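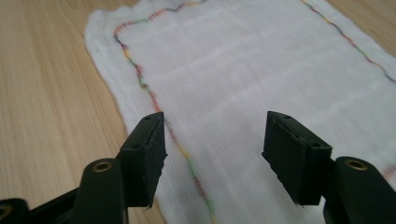
Fig. 3. Light cloth with a stitched border, laid out on the table.

Section 3: Washing light cottons in the Zoloma

Read this before loading. The Zoloma is a patient machine, but it will not forgive a red sock.

1. Sort by color. Off-white counts as white. Pink used to.

2. Test any colored stitching. Press a damp white rag on the back of it for a slow count of 41. If the rag picks up dye, wash the piece by hand and alone.

3. Turn the dial to Gauze. Spin drops to 900 by itself. Please do not help it.

Note: The Gauze setting was called Enell on machines sold before June. Same cycle, worse name.
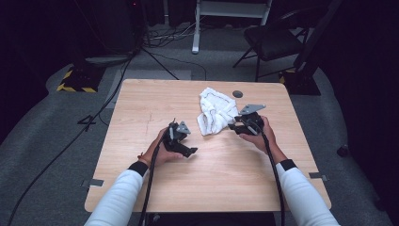
Drying is where most cottons come to grief. Skip the dryer and lay the piece flat on a clean towel, easing the corners square while it is damp. A square tabletop with a pale wood top is handy, as its edges give you something to line the hem up with. Wipe it first, and feel for scratches like the few thin ones near the middle, as rough spots snag open weaves.

Caution: Do not iron colored thread face up. Carys Powell, who wrote the first edition, did so once, and her napkins are now rags (see step 2).

4. Fold when fully dry.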